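Storkville Table-Setting League

The Storkville Table-Setting League is a student robotics competition run each August out of Lordale, in which teams program a simulated arm to tidy a simulated table. It was founded by Ayuba Gbeho, whose original rulebook ran to 18 pages, 2 of them on fruit.

Each run is scored out of 1,000. Points are lost for drops, collisions and what the rules call "needless flourish." The Clillville team holds the record low of 533, a score it prints on its shirts. Entries are written at home and run on the league's shared software, Baidoo, which is known for its patience with cucumbers and its lack of it with students. 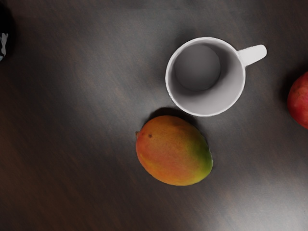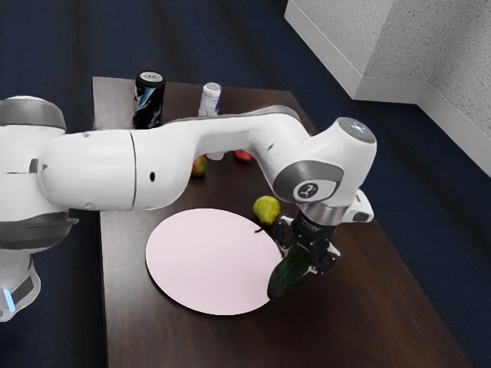 Tabletop items in a simulated kitchen task.

Gbeho has written that the scoring still rewards slow arms too generously, and that a team willing to take all afternoon over one pear ought to lose something for it. The rule has not been changed.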